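Notebook - November, the Jonah talks, second one

Started 6:40 am, coffee already gone. Hortensia Salinas has the first talk done and mine is the one after, so this is me thinking on paper before I show her anything.

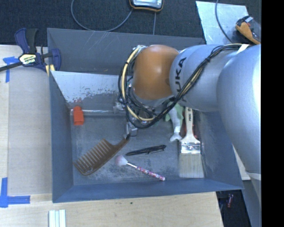
Where I've got to

Chapter 2, the prayer from inside the fish. I read it out loud four times this morning, twice fast and twice slow, and what keeps catching me is that Jonah never says sorry. Go look! He says he was thrown into the deep, he says the weeds were wrapped around his head, he says he remembered the Lord. He promises to pay what he vowed. But there's no line in there about running for Tarshish, and nothing about the sailors who nearly drowned on his account (they come off better than he does in chapter 1, which I hope Hortensia is going to say, or I'll have to).

So is it a good prayer or a bad one? My first draft had it as a model prayer and I preached it that way years ago at Itilstead. I don't think I can do that again. My second draft had him as a total hypocrite and that felt mean, and also I don't believe it. He's drowning. People pray what they've got.

Third draft, the one I'm keeping for now: God answers a prayer that is only half of what it ought to be. Verse 10, the fish puts him on dry land, and chapter 3 starts with the word coming to Jonah "the second time." I want to sit on those three words for a good long while.

Timing

Read draft three with the kitchen timer. 34 minutes. Way too long, the slot is 20 and people at the Merkeo hall have to get back to work. Cuts I could stand:

- the whole bit on what kind of fish (goes, and good riddance)
- the psalms Jonah borrows from. Keep Psalm 42, "all your waves and breakers," and drop the rest, maybe put them on the handout
- my story about the ferry to Uvby. I love that story. It takes five minutes and the only thing it proves is that I get seasick

Second read without those: 22. Closer.

The opening

Still bad. I had "Have you ever run away from something?" and Hortensia wrote "everyone will say yes and then stop listening" in the margin, and she's right, darn it. Trying this instead:

"Jonah paid his own fare. It's in verse 3, and it's easy to skip past. He went down to Joppa, found a ship, and bought a ticket to get away from God."

I like that the money is in there. It does overlap with her talk since it's chapter 1, so I need to ask if she is using the fare. If she is, I'll start straight in with verse 5 and the weeds.

Hymns

378 in the blue book before the reading, that was already picked. Afterward I want something quieter. Balogh has the old songbooks in the back office, 60 copies last I heard, and there's a setting of Psalm 130 in there, "Out of the depths." Same trouble and a lot less fish. The tune is easy enough if the piano plays it through once first. Check the key, it went too high for me last spring and I croaked the last verse.

Loose ends

The door code for the copier room is 3737 again, writing it here so I stop asking.

Handout: one side only. Chapter 2 printed in full with wide margins so people can scribble. Questions at the bottom, and I want just two of them:

What does Jonah leave out?
What do you leave out?

Not sure about the second. It could sound like a scolding, and if I hear it that way so will half the room. Maybe "What would be hard to say in a prayer like this?" Longer and clunkier but kinder. Ask H.

Also verse 8, the one about clinging to worthless idols. Who is he talking about? The sailors, I guess, except by then they're offering sacrifices to the Lord, so he's behind on the news. That might be the funniest thing in the chapter and I have nowhere to put it. Could go where the fish section was, two sentences, no more.

8:15, stopping. Next read-through after I've talked to Hortensia about the fare.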